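How much does a robot's hand cost?

Suppose your school wants a robot to tidy up. Lovely idea. First, somebody has to go shopping.

A gripper is the part that picks things up. A simple one from the Vendstead catalogue costs £400. The Umitz is £1557 and comes in a much nicer box.

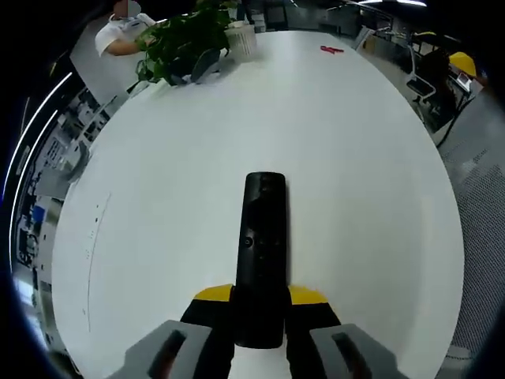 Two yellow-tipped fingers and one long black gadget.

So you buy the cheap one and keep the change? Not so fast. Grippers need cables, spare finger pads and a table big enough to practise on. Grown-ups call these "extras" — they say it with a sigh.

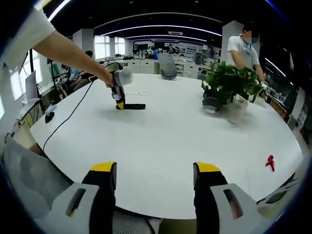
Then there is the question of how many. With two grippers, two people can practise at once, but you pay for everything twice. Put 20 spare pads on the list too. Rubbery things wear out, as anyone with a favourite eraser knows. 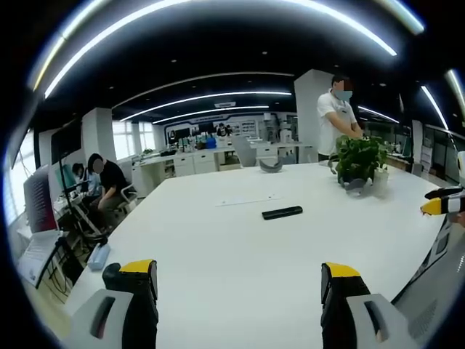 Nollska, February

Our own budget was £2000. We wanted two Umitz grippers, did the sum, and stopped wanting them. Two from Vendstead came to £800, which left £1200 for pads, cables and a long talk about biscuits.

Now try it yourself. Write down what your robot must pick up, then the price of every part. Add it all up before you choose a colour.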